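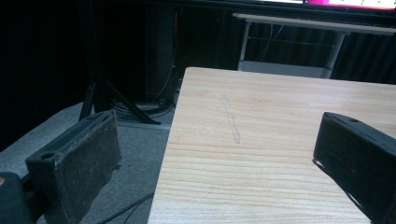
Gripper fingers, open.

Writing About Recorded Music
Handout 6: How to read a reissue
Revised December 31, 2018

Bring this to the February session along with the two liner note packets. You should have read both packets and listened to at least one side of the record before reading what follows. If you read the notes first and then listened, write that down at the top of your response. It matters for the exercise.

1. The lost record story

Most reissues of small-label jazz arrive with a story, and the story is usually the same one. A group plays for a few years in a city that didn't deserve them. They cut one album. 300 copies are pressed, most of them vanish, and decades later a collector finds one in a box and can't believe what he hears. The press release says this, the liner notes say it at greater length, and the reviews say it again with the adjectives moved around.

Some of these stories are true. My complaint is that almost no reviewer checks. Take the Sundier reissue of the Melomgate sessions, your first packet. The figure of 300 copies appears in the notes with no source. It appears in every review I could find, also with no source, and in two of them it has turned into a "known" figure. Known by whom? The pressing was done at Holzer, and pressing plants kept order books. The notes never mention an order book. Maybe it was lost, maybe the label looked and found nothing, maybe it never looked. A reader can't tell, and a reader should be able to.

Things to mark in the margin of packet one:

Any number without a source.
Any sentence in the passive voice where you want to know who did the thing. ("The tapes were located.")
Any claim about what audiences felt at the time.
The word "legendary," each time.

On that last one: ask how a record can be legendary and unknown in the same paragraph. It happens in the second paragraph of the packet.

2. Rarity is a fact about the market

A record can be scarce for dull reasons. The distributor folded, the band sold it only at shows, the cover was ugly, the music wasn't very good. Price guides don't separate these and liner notes have no interest in doing so. When a reviewer writes that original copies now sell for a small fortune, that tells you what a few buyers paid. It says nothing yet about the drumming.

I'm as open to this as anyone. I paid too much for a Melomgate original in poor shape and spent a whole winter convinced that side two was a masterpiece. It has one very good track, the slow one with the bass clarinet, and two that wander. I'd still defend the slow one. The other two I would like you to judge without my help. 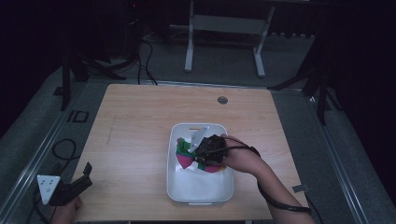
Section 3: Remastering claims

"Newly remastered from the original tapes" can cover a lot of ground. Original tapes may mean the multitrack reels, the mixed-down master, a safety copy, or a copy made for a foreign licensee that somebody has decided to call original. Good labels say which. The Sundier notes say "original analog sources," and the plural there bothers me.

Packet two is a different case. It reproduces the transfer notes, with the tape box labels and a page about Orkel, the noise reduction software used on the project. I'm glad the page exists. Read it carefully all the same. It says Orkel took out 99 percent of the surface noise "with no effect on the music." Surface noise comes from a disc. So at least part of this reissue was taken from a record, and the front cover says tapes. Perhaps one reel was damaged and a disc was used to patch it, a common and respectable repair. Then say so on the cover, or at least near it.

As for "no effect on the music," I don't believe it, and you don't have to either. Brushes on a snare live in much the same part of the spectrum as hiss. Listen to the opening of the third track on headphones, then on whatever cheap speaker you own. On headphones the cymbals sound to me as if they stop a little too soon. That is one pair of ears and I may be hearing what I expect to hear - a problem we'll come back to in Handout 7.

Exercise A. Listen to the third track twice before reading the transfer notes again. Write down what you hear in the cymbals, in plain words. No "warm," no "crisp," no "airy."

Exercise B. Find three reviews of either reissue. Underline every sentence that could have been written without playing the record. Bring the underlined copies.

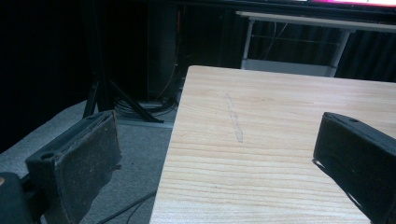 You're asking liner notes to be footnotes, came one reply to the last version of this handout. They're sold with the record, they're supposed to make me want to put it on, and I'd never have heard the Melomgate band at all if somebody hadn't oversold it.

I take the point about finding the band. I would have missed them too. I don't take the rest. The packet one notes run to 17 pages, and there was room in there for one sentence on where the tapes came from. Enthusiasm and a source can sit in the same paragraph. The better notes from the period managed it on the back of a sleeve, in tiny type, with the session dates and the name of the studio.

4. For your response paper

Pick one claim from either packet and try to find out whether it holds. A small claim is better: a date, a venue, who played second trumpet. Newspaper listings are useful for venues and the library has them on film. Musicians' union records are patchy for this period. Discography websites copy from one another, so two of them agreeing counts as one source until you can show otherwise.

If you find nothing, hand in a paper that says where you looked. I'd much sooner grade that than a confident guess.

The session runs 90 minutes and we'll spend the first part on Exercise B. Papers are due at the start, on paper, stapled.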